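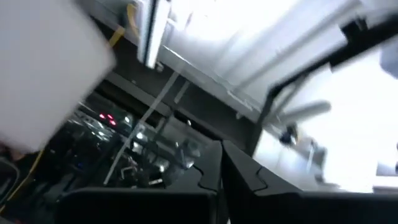 The fault was in the fingers and had been there for days before the stop, according to Simone Peixoto, and a line that only checks its grip at start-up was always going to miss it.

Reading time: 2 minutes

Latus has taken one of its cable-handling robot cells out of service at the Lamside plant after the gripper closed on a live harness with more force than its program allowed. There were no injuries. The cell was stopped by a line operator using the emergency button, and the damaged harness was cut out and scrapped the same shift.

The cell works inside partly built equipment cabinets. The arm reaches in past the rails, takes hold of a loose cable and holds it while a second station fixes the connector. The cabinets are powered at low voltage during this step so that the status lights can be read. That practice is now under review.

According to an internal notice dated October 2018, the gripper's force reading had drifted. The controller believed the fingers were still opening when they were in fact closed on the cable, and it kept raising the motor current to correct the error. The limit in the software was set on the measured force and had no effect, as the measured force was wrong. A separate limit on motor current existed but had been switched off during a speed trial in the spring and was never switched back on.

The notice gives 11 seconds between first contact and the stop. In that time the cable jacket was crushed and two conductors touched. A fuse in the cabinet opened as designed.

Troltudari, which supplies the gripper, has told customers to rezero the force sensor every 200 cycles. The earlier manual called for it once per shift. At Lamside the check was tied to start-up, and the cell had been left running through several shift changes, so the gripper had passed 4000 cycles without a rezero. The supplier has not said whether the drift comes from the sensor or from the wiring at the wrist, where the signal lead bends each time the arm turns.

The other cells of the same type at Lamside are running at reduced speed with the current limit restored. Cabinet power is off during cable handling until the review is finished – connectors are being checked at the next station instead, which adds time to each unit. Achterberg, the contractor that wrote the cell program, is preparing an update that will stop the arm if the force and current readings disagree. It will be tested on the stopped cell first.

No date has been given for the cell's return.

Comments

pjm_controls
Disabling a current limit for a trial is normal. Doing it without an entry in the change log is the part I would want to read more about. Does the notice say who signed for it?

Tove
We have the same gripper on a packing line and ours drifts too, always in the same direction. We replaced the wrist lead in the end and it got better, but it didn't go away.

R. Hallam
Why was the cabinet live at all? You can read the lights afterward.

pjm_controls
@R. Hallam Saves a station, I assume. If a connector is seated wrong you find out while the arm is still holding the cable.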